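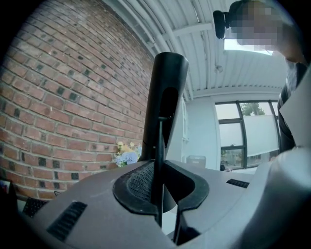
grout_doubt: Skeptical of the whole premise, sorry. A white desk shoved up against bare brick is cold on the knuckles in winter and nothing sits flush because the mortar joints are all over the place. I had one for two winters. Everything that rolls ends up behind it.

Reply #2
Dymphna Geraghty: It's a desk corner, not a marriage. I asked whether people would keep the flowers, and whether the cables can be made to behave. The brick stays whatever anybody thinks of it.

Reply #3
tallow77: Lose the flowers. One bunch at the end with the drawers, fine. A second bunch behind the lamp is just something to knock over when you reach for the cord. And dust. Fake ones are worse for dust than real ones, and you can't throw them out with a clear conscience.

Reply #4
Dymphna Geraghty: I like the blue ones. The pink ones can go if it comes to that. I priced the Lurkard cable tray as well and it's 90, for a bent piece of metal.

Reply #5
grout_doubt: 90! Two hooks and a strip of Velcro. Though I don't believe in hooks on brick either. You drill, you hit a soft one, and you've got a hole the size of a grape.

Reply #6
Iddrisu Aidoo: Drill the mortar, then, and fill it when you leave. I keep a log of my own corner, which is close to yours, and I've put the last entry below. Make of it what you like. 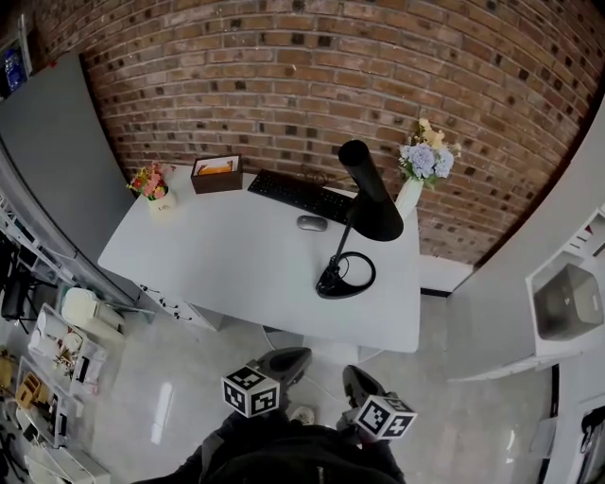 Girnley, December

Cables still in a heap behind the keyboard. I've read every tip going on this and most of them assume you never unplug anything. Lamp cord is coiled by the base, and I doubt it will stay there.

Moved the shelf baskets down one, moved them back up. The Ofori people swear by a label on every basket. I tried labels at the last place and all I got was wrong labels.

Tape measure says 24 inches of clear desk in front of the keyboard if the lamp goes to the back. Don't see the point, I'd only fill it.

Reply #7
tallow77: That's the first tidying log I've read where nothing got tidied.

Reply #8
Iddrisu Aidoo: I did the drawers the same morning. Didn't write it up because who wants to read about drawers.

Reply #9
Dymphna Geraghty: Me, a bit. Do you put the daily stuff in the top one or does it all end up on the desk anyway? Also I'm being pushed toward one of those tall white units with the cubbies to go along the side wall. The Fedov one is 342, or 725 with the desk part attached. It looks like a lot of holes to put nothing in.
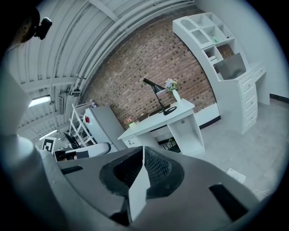
grout_doubt: Cubbies are a con. Too deep for small things, too small for a box file, so you buy baskets to fit, and now you've paid for storage to put your storage in. 725 is silly money.

Reply #11
tallow77: Disagree for once. I've had a cubby unit for years and the trick is to leave half of them empty. It looks odd for a week and then you stop noticing.

Reply #12
grout_doubt: So half of 342 is for air.

Reply #13
Dymphna Geraghty: Going to hold off on the unit. Will try the mortar hooks first, low down where a mess won't show. The blue flowers are staying, tallow.

Reply #14
tallow77: Move them away from the lamp at least.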